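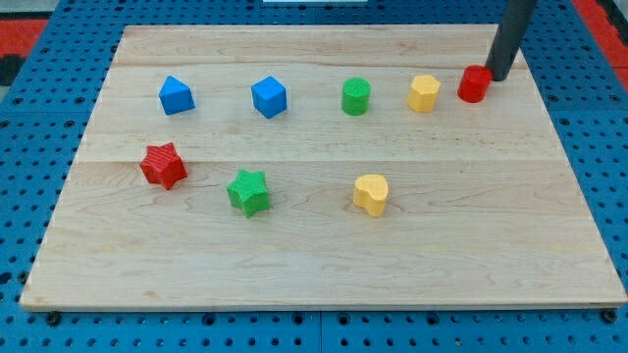
Can I get rid of the ridges on printed counting shapes without losing the size? I print these for a maths cupboard at a primary school in Farngate and the children sort them by shape and colour. The cubes are fine to handle, but the sides of the green cylinder and the red one come out with fine lines all the way up, and pencil dust gets into them. I have tried a slower speed. They have to keep fitting the sorting tray, so I can't take much off. Posted Friday, March 25, 2022, 212 views.

Rodrigo Sotomayor
The lines are the layers and you won't lose them by slowing down. Drop the layer height to 0.12 mm if you are on 0.2. Then wet sand by hand with 240 grit followed by 400, turning the cylinder as you go so you don't make a flat on it. You will lose less than a tenth of a millimetre. Do one and try it in the tray before you do the rest. Wear a mask if you sand dry. For the dust, an old toothbrush and warm soapy water works on mine. Keep the water under 50 degrees if they are PLA or they will bend.

Sillham
I just left mine. The children don't mind.

palacios_k
Agree with the sanding. Don't use filler primer on anything small children might put in their mouths. I did a set in December with it and had to print them all again.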